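5. A failure we did not plan for

5.1 What happened

The experiment described in Section 4 was meant to tell us whether two arms, sharing one table and one set of household objects, could be trusted to tidy up without a person standing over them. It told us something else first. One afternoon in January, in the middle of a session at our Heltstead site, the left arm stopped dead while the right arm carried on as though it had the place to itself. It reached across, closed on the handle of a spatula that the left arm was already holding, and pulled. Both grippers did what they had been told, which was to hold on. The spatula, being plastic, gave a little. The left wrist gave rather more.

The damage was one sheared screw and a bent finger. The damage to our confidence took longer to repair, as the controller (Morsy, described in Section 3.2) had been written for the sole purpose of preventing this. Every motion of either arm passes through it, and it refuses any motion that would bring the two grippers closer together than a set distance unless a handover has been declared. No handover had been declared. Morsy's log for the session records a calm and orderly afternoon. 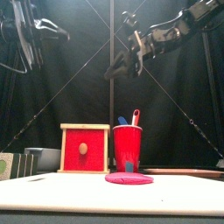

Our first theory was a loose cable, as it generally is. Brahim Nasr replaced the cable to the left wrist, and then its neighbour for good measure, and the fault stayed away for long enough that we wrote a paragraph thanking him. That paragraph has been removed. The fault came back two sessions later, this time with nothing in either gripper, and the two arms came to rest with their fingers touching.

The second theory was the emergency stop. When the left arm froze, it froze in the manner of an arm whose stop has been pressed, with the brakes on and the motors unpowered. Nothing in the room had been pressed. Ekrem Oral traced the line back and found that the left arm's own firmware had tripped its brake after a brief overcurrent in the elbow. This is sensible behaviour and is set out in the arm's manual, on a page none of us had read with enough attention.

5.2 The cause

The overcurrent explains why the left arm stopped. It doesn't explain why the right arm felt free to help itself. For that we had to look at how Morsy knows where each arm is.

Each arm reports its joint angles to the controller at a steady rate. If a report is late, Morsy uses the last one it had, plus a guess based on how fast the arm was moving. This works well for a report that is slightly late. When the left arm tripped its brake it also stopped reporting altogether, and Morsy went on guessing. As the arm had been drawing back at the time, Morsy had it drawing back still, and then leaving the table, and then passing through the backdrop. By the time the right arm asked for permission to reach for the spatula, the left arm was believed to be well outside the workspace and still receding. Permission was granted at once.

There was a limit on the guessing. It had been set at 78 milliseconds in the first version of the code, which would have caught the fault easily. At some point it was raised to 1000, with a comment in the source reading "temporary". Abdelghani Ait Brahim has since established that the change was made to get through a demonstration at Kilton, where the network was poor. The demonstration went well. We have resisted the urge to discover whose initials are on the change, partly because the list of people who could have made it is also the list of authors.

Even the raised limit should have halted both arms after one second. It didn't, and here we must admit to a second mistake sitting neatly behind the first. The limit was checked only when a new report came in. An arm that sends late reports would be caught. An arm that sends none at all would never trigger the check, and so the worse the silence, the safer Morsy believed things to be.
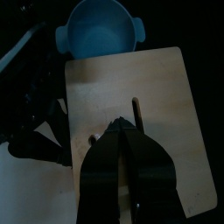
Why did the force limits on the right arm not stop it once it met resistance?

Because they were relaxed during grasping. The controller allows a higher force for a short period after the fingers close, so that an object can be lifted away from a surface it is stuck to or wedged against. A tug of war with another arm looks, to the right wrist, very much like a stuck object.

5.3 What we changed

We made four changes, and give them in the order in which we wish we had thought of them.

The first is that silence now counts as a fault. A separate timer, running outside the main loop, halts both arms if either one has not been heard from within the limit. The timer doesn't care what Morsy believes. The limit itself is back at its old value and is stored in a file that can't be altered while the arms are powered.

The second is that a brake on one arm is now wired to the stop on the other. Zineb Ezzat had proposed this at the start of the project and was told that it would make the system stop too often. It does make the system stop more often. Each stop takes a minute or so to clear, and we now regard this as time well spent, or say so when she is in the room.

The third is that guessed positions are marked as guesses. Any motion that depends on one is limited to a crawl and can't enter the shared area of the table. Oluf Skov, who rewrote this part, also made the guesses stay within the arm's physical reach – the old code had no such rule, and by the end of the January session it had placed our left gripper some way out over the car park.

The fourth is that the extra force allowed during grasping is withdrawn if the other arm is anywhere near, whether or not it is known to be holding something.

To test the changes we ran 600 trials in which one arm was made to go silent at a random moment. In all of them the other arm halted before contact. We ran the same trials on the Skasov simulator, with the same result, though the simulator had also passed the original code without complaint, and we would not lean on it too heavily. Its model of an arm has no way of failing to report.

We haven't tested what happens when both arms go silent together. The timer should cover it, and the trials are planned for the next round of work, along with a slower and more careful reading of the manual.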